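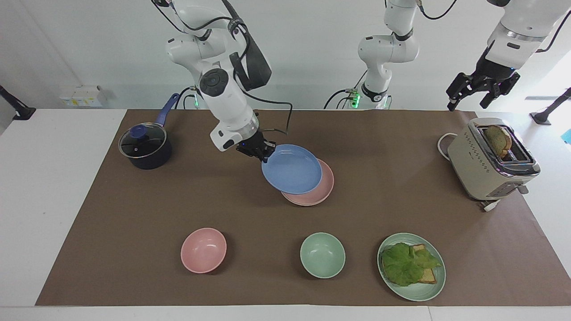
*The Rultura two-arm station on a kitchen task, right gripper on a blue plate.*

# Rultura two-arm recording station

The Rultura is a tabletop station for gathering examples of two-handed work. You get two arms, two parallel grippers, a table, the camera mounts and the recording software, all set up to work together. A person guides the arms through a task, the station saves everything that went on, and your learning system gets a clean file to study.

We love kitchen tasks for this (you may have guessed!). Plates are thin and slippery, bowls sit low, a pan lid wants one kind of grip and a slice of toast wants a very different one. If you can gather good examples of someone handling dishes through a pair of grippers, you can gather them for nearly anything that fits on a table.

## How a session goes

The operator sits next to the station and holds the two Dralton hand controllers. Squeeze the trigger and the gripper closes, turn your wrist and the arm's wrist turns with you. Most people are clumsy with it for the first 20 minutes or so and then something clicks, and they start reaching for a bowl without thinking about which joint has to move.

A foot pedal starts and ends each example. Tap once to begin, tap again when the task is done, hold it down to throw the try away. We went back and forth on the pedal for a long time, because a button on the controller looked simpler on paper, but people kept nudging the arm when they pressed it. With the pedal your hands stay where they are, right up to the last moment of the recording.

Between tries you reset the dishes by hand. The software can show a faint outline of a starting layout on the operator's screen, so you can put things back nearly where they were, or it can suggest a new layout each time. Please use the second option a lot! A system that has only ever seen the plate in one spot will be very good at that one spot.

## What gets saved

Every example is one folder, and everything in it shares a single clock:

- video from each camera
- joint positions for both arms
- gripper opening, left and right
- what the operator asked the arms to do, kept apart from what the arms did
- the task name and a plain sentence typed by the operator, such as "pick up the blue plate"
- a mark for good, poor or thrown away

That fourth line matters more than it looks. When a gripper closes on the rim of a plate, the command and the real position part ways a little, and a lot of the useful information about contact is sitting in that gap. Plenty of recording tools save only one of the two.

Poor tries are kept unless you throw them away yourself. You may well want them later, for teaching a system to recover from a bad grip or for training a checker that spots trouble.

## The arms and grippers

Both arms are the same model, so a spare fits either side. They are light enough for one person to lift onto the table, and they stop gently when they bump into something. You will bump into things. Two arms reaching over the same set of dishes cross paths all day long, and the software slows them when they get close to each other.

The parallel grippers do best with rims, handles, knobs and edges. Soft food is harder. Bread is fine once you have the feel for it, and lettuce is a challenge that we warmly recommend to anyone who thinks the rest is too easy. Finger pads pull off for washing and push back on without tools.

## The table

The station ships with a white table and a roll of brown paper for covering it. Paper is a cheap surface and a very good one. It cuts down glare, it keeps a plate from skating away, and you can write on it in pencil if you want marks for a layout. Tear it off when it gets greasy and roll out more.

You can use your own table too. It should be level and stiff, and it should not wobble when both arms change direction at once. Folding tables are a bad idea.

## In the box

- two arms with parallel grippers fitted
- two Dralton hand controllers
- foot pedal
- table, in two parts
- camera mounts, left and right
- recording computer with the software installed
- 10 pairs of spare finger pads
- one roll of brown paper

Cameras are chosen when you order, so tell us what you already use. Dishes, pans and appliances are up to you. Buy ordinary ones in several colors, and swap them often.

## Works with

The Cabrera export tool comes with the station and turns a batch of folders into a single training set. It lets you filter by task, by operator mark or by length, and it will flag examples where a camera dropped out or an arm sat still for too long. Run it at the end of each day while you still remember what happened.

If you have several stations, Prukatgate keeps the task lists the same on all of them and gathers the recordings in one place. It is a separate product and a single station runs happily without it.

## Ordering

Stations are built in batches of 20. The current batch is open until 29th October, and those stations ship in December. Spare finger pads, paper rolls and pedals are kept in stock and can be ordered at any time.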